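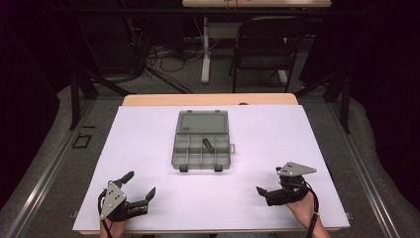 Will a pair of teaching grippers let us cut the number of people on the small-parts bench?

Probably not in the first year, and we wouldn't sign an order that depended on it. What they change first is how your people spend the day, and some of them will like that less than you expect.

Laseo two-hand teaching set
Supplied and supported by Kukmont
Bench and small-parts work

What it is

A pair of hand-held grippers, left and right, with black two-finger jaws and a cable to each. The person holding them does the job with the jaws where their fingers would normally go: picks a part out of a compartment box, turns it, puts it down, closes a lid. The movements are recorded and later used to train an arm to do the same job. The arm is sold separately, and so is most of the patience.

We have sold bench equipment for a long time and robot equipment for a short time. Please read the rest of this page with that in mind. The maker's own brochure is available on request and is a good deal more cheerful.

What comes in the case

Left gripper and right gripper, with mounting plates
2 cables, and the clips to keep them off the bench
Spare finger pads
Recording software, one seat
Printed setup guide (the November edition, which corrects the left-hand wiring page)

Not included: the arm, the table, the frame, the recording computer, or anybody's time. Customers forget the last one when they fill in the budget form, and it is the biggest line on it.

What the work is like

Someone from your bench, and it does have to be someone who knows the job, stands at a table and does one small task over and over with the grippers. Then the box is turned a little or moved across the table and they do it again. A good recording is slower and plainer than the way an experienced hand would do it. Skilled people find this irritating. They have spent years learning to pick up a part and flip it in the same movement, and now they are asked to pick it up, stop, and flip it.

Laseo suggests 50 good recordings for a simple pick from an open tray. We have never had a customer manage with that. For parts that lie at odd angles against the side of a compartment, plan for some 2000 before the arm does anything you would leave alone with a tray of stock. The small compartments are the hard bit. The jaws need room to open, and a person with fingertips doesn't know how little room there is until they have tried it with a pair of jaws.

Don't start with lids and latches, either. Every visitor wants to see the arm open the box. Leave the box open, get the picking right, and come back to the lid in a few months if you still care about it.

What it changes for the people there

We put this section on the page after the Husten installation, where we didn't talk about it early enough and it went badly for a while.

Husten pack fasteners and small fittings into compartment boxes. The managers bought the set to take the dullest sorting off the evening shift. The evening shift heard that a machine was coming to learn their jobs from them, with their own hands, and they were not wrong. The first recordings were made by whoever could be talked into it, mostly the newest starters, and the arm learnt to sort like a new starter. It hesitated over the same parts they did.

The second attempt went better. The firm put in writing what would happen to the hours saved, paid the recording work at the setter's rate, and let the bench choose which jobs to hand over. The bench picked two that the managers hadn't considered. They also kept one that the managers badly wanted automated, on the grounds that it was the only sitting-down job on the shift.

Nobody has lost a job there so far. We can't promise you that will hold, at Husten or anywhere else, and you should be wary of a supplier who does. What did go was some of the overtime, and a few people had been counting on it. If overtime is part of how your staff get by, raise it before the case arrives.

There is new work as well, though less than the brochure says. Somebody has to look through recordings and throw out the bad ones. Somebody has to clear the tray when the arm drops a part into the wrong compartment, and has to notice that it did. Watching a machine get things nearly right is tiring in its own way. At Husten they swap that duty every hour, which the production plan didn't allow for.

Wrists and shoulders

The grippers are heavier than a pair of pliers and you hold them out in front of you. We ask customers to keep recording to short sessions with a proper break between them, and to stop for the day when the person says stop. Lower the table if your tallest recorder is not also your only one. Route the cables down past the wrist and leave slack, or they tug on every long reach and the tug ends up in the recording.

People with small hands find the grip wide. We have told Laseo this and were told a smaller grip is being looked at. We wouldn't order on the strength of that.

Setting up the table

Use a plain, pale surface with nothing shiny on it. A flat board over an ordinary bench does the job perfectly well and costs next to nothing. Clear translucent lids can confuse the software in strong side light, so curtain off any windows or record at the same time each day. Fix the frame to something that doesn't move when a pallet truck goes by.

Keep the floor clear round the person recording. You will have more cable than you think.

Where it doesn't suit

Very mixed work, where no two boxes in a week are alike. The arm will need new recordings each time and your people will have done the job by hand before they are finished.

Greasy or oily parts. The pads cope for a time and then they don't, and the arm has no way of feeling the difference.

Small runs. One customer asked for a price to automate 32 boxes a week. We told them to buy a better chair and a lamp, and sold them both.

Any site where the decision has been made and the staff have yet to be told. We have turned down one order for this reason and will do it again.

What we get asked about Cardoso

The Cardoso set is cheaper and lighter, and the grip is nicer. Its jaws open less, so it struggles to reach over the dividers in deeper trays. If your parts come from flat trays or straight off the bench, look at that one first. We stock it too, so there is no trick in this.

The recordings belong to whom?

Read the software terms before you sign. As supplied by us, recordings stay on your own machine and go nowhere unless you send them. There is a setting called shared improvement, which is off when it leaves our workshop and may come back on after an update. Check it. The people whose hands made those recordings should also be told how long they are kept. If your firm has no answer to that yet, find one before the first session.

Trying it before you buy

We lend the set for a fortnight against a deposit. You pay carriage one way. A loan is long enough to find out whether your bench will put up with it, and too short to train anything useful, so please don't judge the arm by it. Ingeborg Kofler brings the case, sets up with you and stays for the first session. She will ask to speak to the people who do the job without their manager in the room, and we don't send the case to sites that say no to this.

Loans usually go out on a Monday. Have a table free, and one tray of real parts, including the bent ones.

Warranty and repairs

Grippers: one year, covering the jaws and the wiring. Pads and cables are treated as wearing parts and you will get through them. Repairs are done in our own workshop when it is the mechanics and go back to Laseo when it is the electronics, and the second kind takes longer than we would like. Ask for the current waiting time when you ring.

Prices on application. Phones are answered until 4 in the afternoon; after that, leave a message with your site name and what the parts are.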